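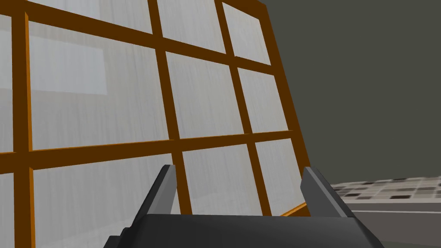 *Corinne Haddow*

**Fall bags: what to fix, what to carry, what to leave on the shelf**

September is when most people pull their leather bags back out of the closet, and it's also when the repair shops fill up. If you have a bag that needs work, take it in before the cold weather. The wait at Verkik was 15 days when I dropped mine off, and the woman at the counter said it gets longer once the boots start coming in.

Start with the handles. They take more wear than any other part of the bag, and the damage usually shows first at the point where the handle meets the body. Bend the handle back gently and look at the stitching on the underside. One loose stitch is a small job. A crack in the leather next to the ring is a bigger one, and on an older bag it may mean replacing both handles so they match. Ask for the price of one and the price of two before you decide.

Zippers come next. A slider that sticks can often be freed with a little candle wax rubbed along the teeth. If the teeth separate behind the slider after you close it, the slider is probably worn and can be swapped without replacing the whole zipper. Verkik charged me $30 for a new slider on a medium shoulder bag, with the bottom corners touched up at the same visit. A full zipper would have cost more than I paid for the bag.

Linings are where I'd save money. A torn pocket can be sewn by hand in an evening. Turn the lining out as far as it will go, use a thread close in color, and keep the stitches short. Ink stains inside a bag can stay there. I've tried to get them out of cotton linings and ended up with a larger, paler stain. 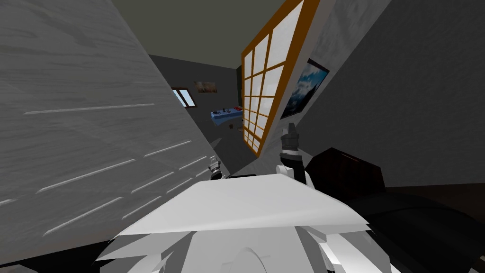
*Slanting pale stripes on light grey.*

**Shapes this season**

The stores are showing two shapes more than any others: a long, low shoulder bag with a short strap, and a soft bucket with a drawstring top. The long bag looks good with a plain coat and holds less than you'd expect. A paperback fits if it goes in sideways. A water bottle doesn't fit in most of them.

The bucket is more practical. Ollance has one in a dark brown pebbled leather that I carried for a couple of weeks, on the train and to work, and it held lunch, a folded scarf, and a small umbrella. My only complaint is the drawstring, which slips open when the bag is full. A knot behind the toggle solves it but doesn't look great.

Peson went the other way this year and made everything smaller. Their new crossbody takes a phone, cards, and keys. The strap adjusts far enough to go over a winter coat, and that can't be said of a lot of small bags. Try it on with the coat you plan to wear. The shortest holes put it high under the arm, and the longest put it at the hip on someone of average height.

If you want color, burgundy is everywhere again, along with a dull olive that goes with more than you might think. I'd skip the pale suede unless you have a dry commute. Suede marks in the rain, and denim rubs off on it at the hip.

**Buying used**

The Pasaribu resale shop has moved to its larger space and put out over 712 bags for the fall sale. They are sorted by color and not by maker, so give yourself some time. Weekday mornings before 11 are quiet. Returns are store credit only.

When you look at a used bag, smell it first. Mildew doesn't come out of leather easily and I wouldn't buy a bag that has it. Then check the corners, the handle joints, and the underside of the flap. Scuffs on the surface can be conditioned. Dry leather that shows fine cracks when you bend it can be made to look better for a while, but it will keep cracking.

Check the hardware too. Press every snap, twist every turn lock, and hang the bag by its strap with something heavy inside. A plated buckle that has worn down to a different color underneath can be replaced, though finding one in the same size takes patience.

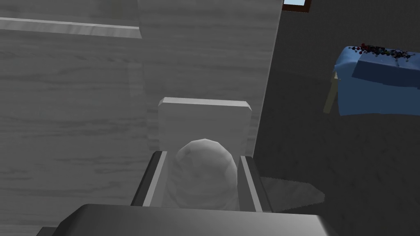

*A pale, rounded shape between the gripper's fingers.*

**Putting the summer bags away**

Straw and canvas bags should be empty and fully dry before they go in the closet. Shake out the sand, wipe the straps, and stuff the body with plain tissue. Newspaper leaves ink on light fabric. Store them standing up, with the straps tucked inside, in a cotton pillowcase - plastic traps damp.

Next month's issue will cover gloves, including how to measure your hand for a pair bought by mail.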